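홈 > 연재 > 짧은 소설 > 공개일

소개 | 연재 | 지난 호 | 투고 안내 | 로그인

이 사이트는 쿠키를 사용합니다. 계속 이용하시면 쿠키 사용에 동의하는 것으로 간주됩니다. [확인] [설정]

공개일

8월의 공개일에 브로믹 작업장을 찾은 사람은 60명이었다. 키건 은가타는 방명록을 덮고 안으로 들어갔다. 오후 시연은 2시에 시작하기로 되어 있었다.

로봇의 이름은 케레아마였다. 맡은 일은 케이블 정리였다. 바닥에 놓인 케이블을 집어 통에 담는다. 봄부터 연습한 횟수가 거의 1,000번이었고, 키건은 그중 532번째부터 기록을 맡았다. 앞의 기록은 브로닌 네피아의 글씨였다. 브로닌은 실패한 회차마다 짧게 이유를 적어 두었다. 미끄러짐. 너무 일찍 놓음. 모르겠음. 키건도 같은 식으로 적었다.

애슈턴 코스그로브는 접이식 의자 맨 앞줄에 앉아 있었다. 아버지 베번은 뒤에 서서 팔짱을 끼고 있었다. 항구 창고에서 삼십 년 동안 밧줄과 전선을 감은 사람이었다. 키건이 시작 단추를 누르자 팔이 내려갔다. 손가락 두 개가 검은 케이블을 물었고, 의자 끄는 소리가 그쳤다.

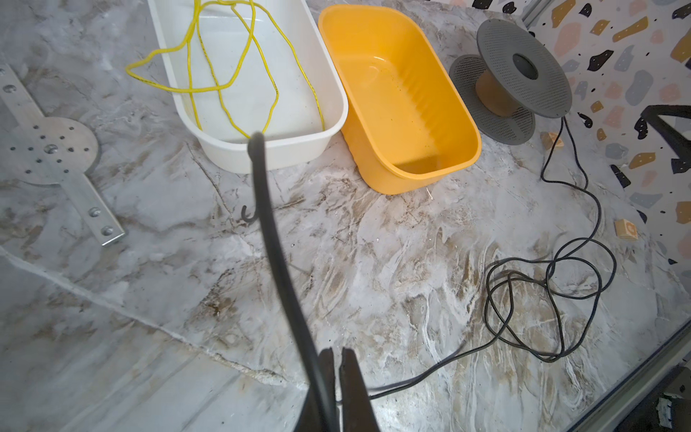
저걸 사람이 하면 얼마나 걸리느냐고 베번 코스그로브가 물었다. 자기라면 담배 한 대 피울 동안 열 개는 감는다고 했다. 그리고 저 기계가 밤에도 저 일을 하느냐고, 불을 꺼도 되느냐고 다시 물었다.

키건은 밤에도 할 수는 있지만 아직은 옆에 사람이 있어야 한다고 대답했다. 불은 켜 두어야 했다. 카메라로 보고 집기 때문이었다. 베번은 고개를 끄덕였다. 만족한 것 같지는 않았다.

"그럼 야간 수당은 누가 받소?"

뒤쪽에서 몇 사람이 웃었다. 키건은 웃지 않았다. 지난달 밤 근무를 한 것은 키건이었고 수당은 아직 나오지 않았다. 그는 다음 달에 받기로 되어 있다고만 말했다. 베번은 팔짱을 풀고 주머니에서 안경을 꺼내 썼다.

애슈턴이 앞으로 나와도 되느냐고 물었다. 키건은 선을 넘지만 않으면 된다고 했다. 애슈턴은 선 바로 앞에 쪼그려 앉아 한참 들여다보았고, 베번도 천천히 걸어와 아들 옆에 섰다.

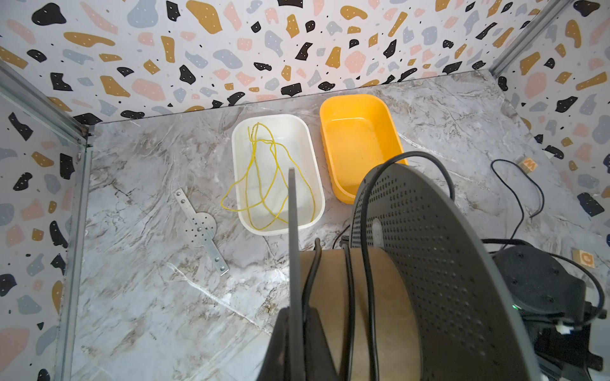
키건은 이 일을 맡고 나서 사람들이 대개 팔을 본다는 것을 알았다. 크고 움직이는 것이니 당연했다. 베번은 팔을 보지 않았다. 그는 하얀 통을 보고 있었다. 통 안에는 가느다란 노란 줄이 엉킨 채 들어 있었다. 베번은 저렇게 담으면 다음에 꺼내는 사람이 고생한다고 했다. 옆의 주황빛 도는 통은 비어 있으니 하나씩 감아서 거기 따로 두면 되지 않느냐고도 했다. 키건은 감는 동작은 아직 가르치지 못했다고 말했다.

"가르치면 되지." 베번이 말했다. "이렇게 하는 거요."

그는 의자 밑에 있던 연장선을 주워 손바닥과 팔꿈치에 걸고 감기 시작했다. 한 바퀴마다 손목을 조금씩 돌렸다. 말은 하지 않았다. 애슈턴은 고개를 돌려 그것을 보았다. 집에서 늘 보던 것일 텐데도 끝까지 보았다.

키건은 기록장을 펼쳐 회차 칸을 비워 두고 비고란에 적었다. 손목을 돌림. 한 바퀴에 한 번.

"한 번 더 해 주시겠어요?" 키건이 물었다. "조금 천천히요."

베번은 감은 선을 바닥에 풀어 놓고 소매를 걷었다.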